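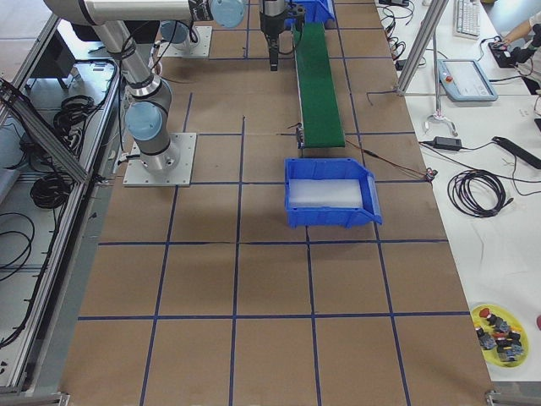 Prastier Recipe Card Transcriptions

A plain-text collection of 243 handwritten recipe cards, typed up and lightly tagged. The cards came out of two kitchen drawers and a shoebox and were written by several people over many years. Most are in English. A few switch to Greek for a word or a line, mainly in the Sotiropoulos set.

Maintained by Vichien Panyasiri.

What's in the folder

cards.csv - one row per card
text/ - one text file per card, named by card number
units.txt - every unit of measure found, with the spelling used on the card
changes.txt - corrections, newest first

There are no scans. Some cards have phone numbers and private notes on the back, and the families asked for the backs to stay out.

Sources

Cards are grouped by the household they came from. The groups are Sotiropoulos, Trisard and Stindby. The Trisard group has 78 cards and is the most complete, with the original dividers noted in the "section" column. The Stindby cards had been stored in a damp basement and many have lost their last lines. Where text is gone, the file says [missing].

Columns in cards.csv

card_id: number, no leading zeros
household: one of the three names
title: as written, or blank
section: divider name, Trisard only
servings: as written, so "6 or 8" and "a crowd" both appear
oven: temperature in Fahrenheit, blank if the card only says "hot" or "moderate"
hand: a letter for each handwriting, A through K

The hand letters are a judgment call. Hands C and F may be the same person at different ages. I left them apart.

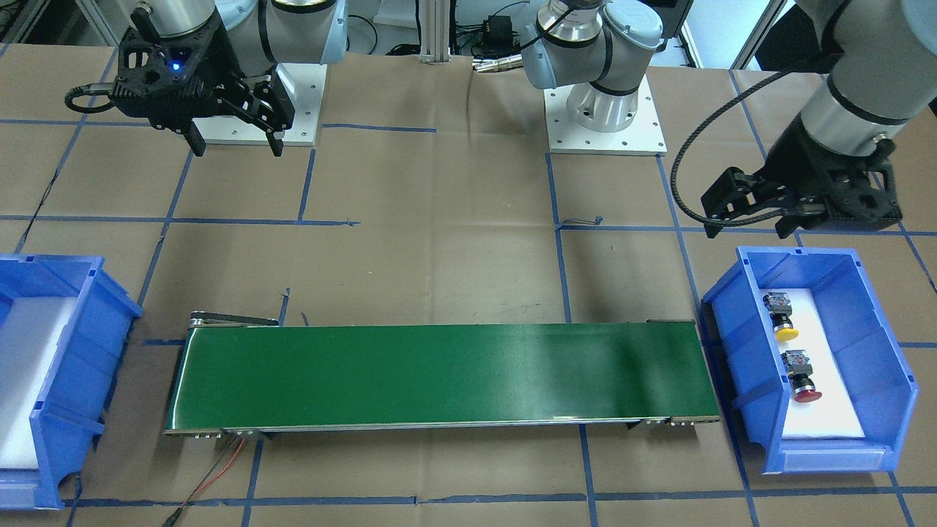 Transcription rules

Spelling is kept as written, including "bannana" and "choclate." Line breaks follow the card. Crossed-out words are kept between tildes when they can be read. Fractions are typed as 1/2, 3/4 and so on, even where the writer used a single small character.

Abbreviations are not expanded. A capital T is usually a tablespoon and a small t a teaspoon, but hand D uses a capital for both. Check the amount before you bake anything from a D card - the soda bread would be ruined at the larger measure.

Known problems

Cards 2 and 4 are the same lemon cake with different amounts of sugar. Both are kept.

Oven temperatures on the older Stindby cards were often added later in pencil. The file does not mark which ones.

Several jam and pickle cards give canning times that are out of date and should not be followed. They are here as a record of what people wrote down. Use a current canning guide for anything you plan to put on a shelf.

Use

Free to copy, print and change. Please keep the household names with the cards. If you spot a misread word, send the card number and the line, and it will go into changes.txt at the next update, normally in January.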